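Ploltholm everyday cutlery, 24-piece set
Dull brushed finish, spoons, forks, knives and teaspoons 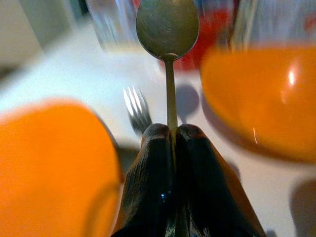 We don't usually get excited about cutlery and we are not going to start now. The Ploltholm set came to us from Praswood with a leaflet promising a "lifetime of beautiful meals", which is a lot to ask of a dessert spoon. We left the leaflet out of the packaging and kept the set, which is decent.

Price: £24 the set
In the set: six spoons, six forks, six knives, six teaspoons
Finish: brushed, silver-grey
Dishwasher: yes, see below
Stock: usually held at Bickerstaff, posted the next working day

The finish

The maker calls it "scratch-hiding". It doesn't hide them. Fine circular marks show on the back of a spoon's bowl when the light is on it, and if that bothers you in the shop it will bother you at home. What we will say is that a dull surface makes less fuss about marks than a mirror polish does. Declan Stockdale, who buys our kitchen lines, put a set in the staff room and a polished set from Nurna next to it. After eight weeks the polished spoons looked the older of the two. That was one staff room and two sets, so make of it what you like.

The shape

The spoon has an oval bowl and a slender handle, with a narrow neck where the two meet. Slender handles look well on a white table and some people don't get on with them. Shirley Horrocks on the Bickerstaff counter finds them too thin for a stiff rice pudding and prefers something chunkier. I have no trouble with them. Ask at the counter to hold one before you pay.

The forks have four prongs, fairly thin. Good for peas on the turn, less good for prising the lid off a tin, and we have had two back that had plainly been used for that. We did not refund them.

Washing

The box says dishwasher safe. We'd add that they come out better if you don't leave them sitting in the machine overnight, and that spoons left nested together come out dirty whatever they cost. Go easy with scouring pads. The marks they leave won't come out again.

Claims we have not repeated

"Restaurant quality." We asked which restaurant and got no answer.
"Perfectly balanced." Balanced on what? They sit on the table like other forks.
"Guaranteed for life." The printed terms cover faults in making only, and you need the receipt.

Buying more

Single spoons and forks can be ordered in packs of eight. Finish varies a little between batches, so anyone laying a table for 16 should buy the lot in one go. Knives are sold only with the full set. We have asked about that as well.

Returns within the month, unused and in the box. Questions about an order go to Ona Avotiņš at the Bickerstaff shop.

Page checked 17 Jan 2019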